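Drying clothes without a dryer, second summer

July 21, 2024

The dryer quit in the spring of last year and I never replaced it. The repair quote was more than the machine was worth, and a new one that would fit the closet in our Perkilberg apartment was out of my price range at the time. I bought a folding rack as a stopgap. I'm still using it.

I wrote down the electric meter usage for the twelve months before the dryer died and the twelve months after. Before: 2131 kilowatt-hours. After: 1723. Some of that could be the weather, and I was away for part of the winter, so I wouldn't hang too much on it. The bill is lower, though, and I notice it.

The rack is the Brasa one with the fold-out wings. I got it from Gökçe, the hardware store by the bus depot, and it has held up fine except for a plastic cap that fell off one leg. It has 9 bars on each side. Towels go on the outer bars, shirts on hangers hooked over the end, small things in the middle.

Placement matters more than I thought it would. For the first few months I kept the rack in the bathroom with the door closed, which is where my parents always put theirs. Everything took two days and the towels smelled. Now it stands in the hallway between the kitchen window and the bedroom window, and with both of those open a load hung in the morning is ready by dinner. In winter I put a small fan on the floor at one end. The fan uses very little power and I turn it off before bed.

Spin speed is the other thing. My washer has a setting I had never touched, and going up one step on it takes a lot of water out. Jeans still need overnight. I turn them inside out so the pockets get air.

Towels come out stiff. I've tried vinegar in the rinse and didn't see much difference. Shaking them hard before hanging helps, and so does shaking them again when they come down. After a while I stopped minding. My sister in Prustport says mine feel like cardboard and brings her own when she visits.

Socks are the slow part of the job. I used to drape them over the bars and lose a few behind the rack every week. Now I hang them by the toe in pairs, so the matching is already done when I take them down. Thick knitted ones get a bar to themselves.

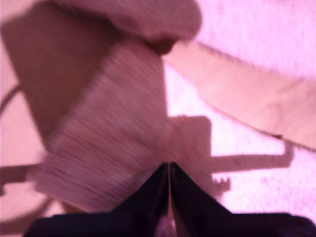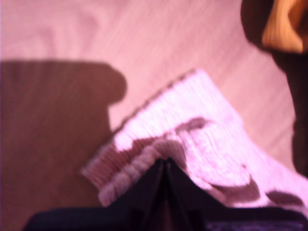 I thought about one of those round hangers with clips, and I may still get one. The clips on the cheap kind leave a dent in the cuff, and I don't have a good place to hang it anyway.

Sheets are the one load I haven't solved. A queen-size fitted sheet takes up the whole rack and still drags on the floor. For now I put it over the top of the bedroom door with a towel underneath and turn it after a couple of hours. In August the building is supposed to reopen the roof, which has proper lines, and I'll try the sheets up there. If it works I'll post what I did about the wind, because it gets strong on that side and I only own a small bag of clothespins.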